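Pellbridge Household Tasks Program
Interim Progress Report to the Drorkholm Fund
Submitted Jan 5, 2026
Prepared by Upendo Athumani, Program Lead

1. Purpose of this report

This report covers the second period of the grant. It sets out what has been completed, where the work has fallen short of the plan agreed in May, and what the program intends to do with the remaining funds. The question put to us by the Fund was whether a machine can now carry out ordinary household chores well enough to be left to do them. Our answer at this stage is that it can do parts of several chores and the whole of very few.

2. Work completed

The plan named four groups of chores: clearing a table, sorting and discarding waste, folding laundry, and wiping surfaces. Demonstrations for the first two groups are complete. Folding is in progress. Wiping has been moved to the next period at the request of the Baloch team, who supply the control software and needed more time to handle contact with flat surfaces.

Demonstrations were recorded by people using hand-held grippers in lived-in homes. A total of 50 sessions were accepted after review. Nyokabi Rweyemamu was responsible for the review and for the written task instructions, which were revised twice during the period. The main revision concerned where a task begins and ends. Earlier instructions allowed a session to start with the object already in the grip, and these sessions proved hard to use in training.

3. Results to date

Trials were run on the Faston arm in our test kitchen. In table clearing, the arm completed 86 percent of attempts with rigid items such as cups and closed boxes. When the same task included soft or thin items, completion fell to 30 percent. The most common failure was a grip on only one layer of a bag or wrapper, with the rest left on the table. The second most common was a dropped item that the arm did not notice.

Waste sorting gave a middle result. The arm placed items in the correct container in 74 percent of attempts, provided the containers were in the positions used during training. We have not yet tested it with containers moved, and the figure should not be quoted without that condition.

Speed remains well below that of a person. We have not set a target for speed in this grant and do not propose to add one.

4. Waste handling in the home

Waste has turned out to be the most useful of the four groups for judging readiness. The items are light and cheap, and no harm is done if one is crushed, but they vary more than anything else in the study. A sheet of paper that has been crumpled has no fixed shape, and the arm cannot rely on having met that shape before. A drinks bottle is easier to hold, although it can roll when touched. Used wrappers lie nearly flat and give the fingers little to close on.

The receiving container matters as well. A wide basin forgives an inaccurate release, and a narrow bin does not. Sessions with both are needed if the results are to apply outside our test kitchen. The material gathered in homes includes crumpled paper held in the gripper over a wide plastic basin, with other small waste already inside it and more on the table alongside.

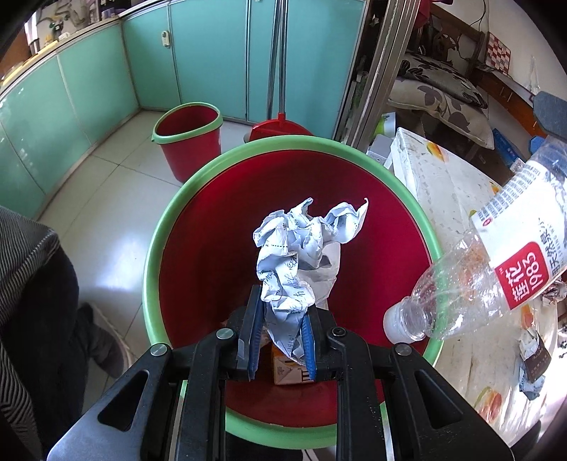
5. Difficulties and changes to plan

Two households withdrew before their sessions could be held. Replacements have been found for both, and the cost was met from the existing travel line.

The folding work is behind schedule. Towels are progressing, but shirts are not, and we ask the Fund to agree that shirts be removed from the present grant. The money released would pay for further trials with soft packaging, where the gap between human and machine is widest and where more data is likely to help.

6. Next period

Wiping demonstrations will begin once the revised Baloch software has been installed. Waste sorting will be repeated with the containers moved between attempts. Ms. Rweyemamu will issue a third version of the task instructions, with separate guidance for thin items. A statement of expenditure is supplied under separate cover, and the decision on shirts is requested before the next payment is released.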